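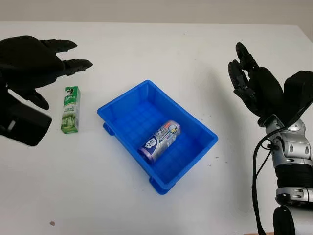 Anika Okafor wrote in that her sorting robot let go of a can halfway to the bin and then kept its fingers clamped on nothing, and she wanted to know whether to pull the plug or wait it out. Liv Dahlgren had the same trouble in April and waited. Her advice now is to hit the stop button first and do the thinking later.

A dropped item is the most common fault with a two-handed machine at a worktable, and most cases can be sorted out at home.

Stop before you reach
Press the stop and watch both arms until they are still. On the Gornodar controller the lamp goes steady after 8 seconds. Keep your hands off the table until then. An arm that looks finished may only be pausing between moves.

A hand that stays closed
Don't pry the fingers. The joints are small and the tips bend easily. Use the release setting in the menu, and hold a folded towel underneath if there is still something in the grip. If the release does nothing, switch off at the wall, count to 11 and start again.

Clean the fingertips
Kitchen grease and hand cream are the usual reasons a smooth can slips. Wipe each tip with a cloth dampened with water and a drop of dish soap, then dry it. Skip spray cleaners, which get into the joints. Wipe the cans and boxes too.

Check the bin
A light plastic bin creeps across a smooth table each time it gets bumped, and after a while the robot is reaching for a spot where the bin used to be. Put strips of masking tape on the table to mark the corners. A square of rubber shelf liner under it works as well – cut it smaller than the bin so the edges don't catch.

Look at the cables
Any cable on the outside of an arm needs slack at full reach, but not so much that it can hook a box or the bin rim. Move the arm through its range at the slowest speed and watch the cable the whole way. If the covering is nicked, leave the machine off until the cable is replaced.

Try again slowly
Start with an empty cardboard box, then a full can. Liv runs hers at half speed for the first few lifts after any fault.

Updated 9/3/21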